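From: Achilleas Alexiou
To: Clevby Residents list
Date: 19th August
Subject: Re: Draughts and internal doors

Tin-yau Chow wrote:
> We are in one of the 32 Kandier flats and the hall is cold from
> March onwards, never mind January. Is it worth sealing the inside
> doors, or only the front one? And does the brush strip last?

Tin-yau, do the front door first. Ours was done two years ago with the Inesus brush strip and it has not needed replacing. Inside, I would only bother with doors onto an unheated room.

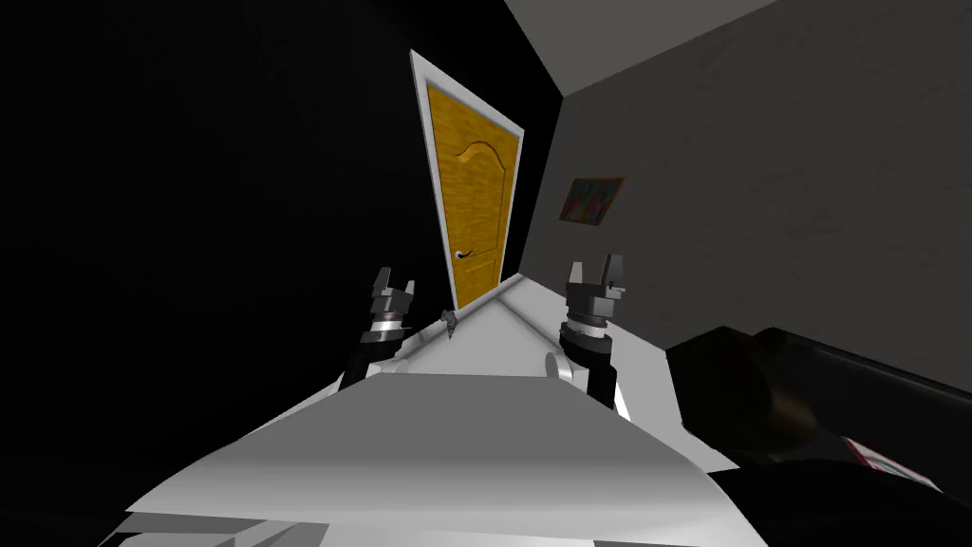 Panelled door, silver lever handle, white frame.

Check the gap with the door shut. If a 10p coin slides under easily, fit a strip. Foam tape round the frame is cheaper, but it goes flat and then the latch rattles.
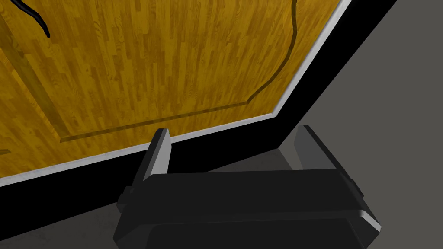

Paint is the other thing to watch. Ko sell a self-adhesive strip which held well on our gloss but came away from bare wood within 10 days. On a door with a grooved panel outline like this one, keep any tape well clear of the groove, as it won't stick across the dip. Screw-on strips go along the bottom edge anyway.

I have half a length of brush left over if anyone wants it.

Achilleas

Contact the list owner | Clevby Residents | Back to top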